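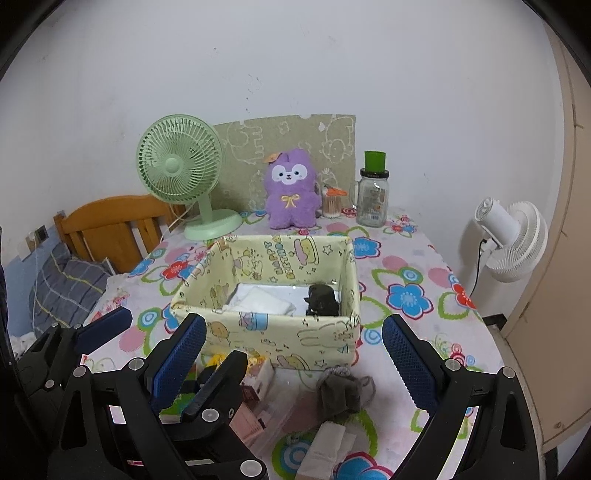 Zoruvside > Student Work > Household Projects > Report

Print this page | E-mail this page

My project was about one question: does a small fabric box keep a shared table tidier than no box at all? I live at Correia, the student building on the hill, and the table in our room collects everything. I went with a soft yellow box with "HAPPY BIRTHDAY" and cakes printed on it, and I love it, even if my roommate says it belongs in a nursery! Cloth things went inside, folded if I was in the mood. Small stuff like the cotton swabs stayed out at the back with the glass jar mug, the mint-green fan and the purple plush, who is not going in any box while I live there.

I kept it up through March and wrote down how long my evening tidy took. The first one was 391 seconds (I was slow, and I kept stopping to read labels). By the end I was a lot quicker, mostly from knowing where things went. All my evenings added up to 3551 seconds, so under an hour for the whole project, and I've spent longer than that hunting for one sock.

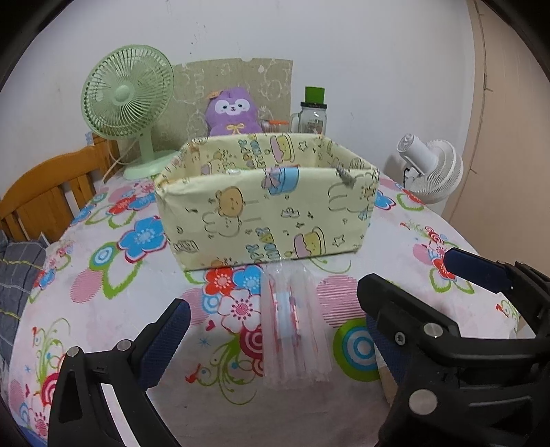
Should packaging go in the box too? Put it straight in the trash or recycling, or the box fills up with plastic and you stop using it for anything else.

My partner Mohit Shukla wants to try a box with a lid next term. I think a lid would just turn into another shelf, but we'll see.

Last updated: March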